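Forico Publishes Provenance Register for Works on Paper

Forico, an art authentication service, has opened its register of 1,476 prints and drawings to outside dealers. Each entry lists paper type, watermark, and ownership history.

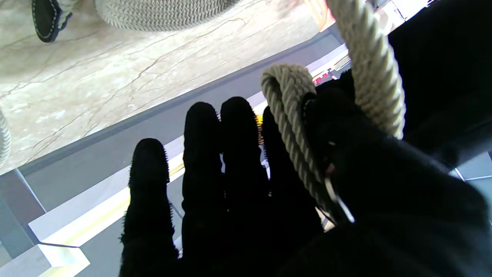
Entries are reviewed by two examiners working separately. Disputed signatures go to Siriporn Phromma, head of attribution.
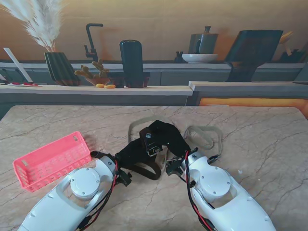
Two white arms on a marble tabletop.

Sellers may appeal a finding within 11 days.
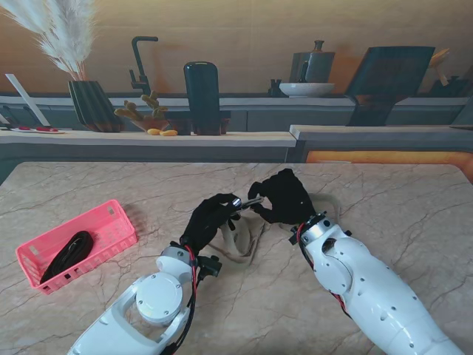
Appeals must include the original invoice. Copies are not accepted. 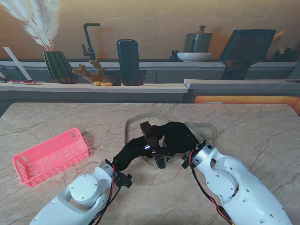

Works on paper should be submitted unframed. A rigid, flat-bottomed tray is suitable for carrying them; one with perforated sides, like the pink basket, needs a lining sheet. Submissions open in March.

Contact: Arnel Tan, Forico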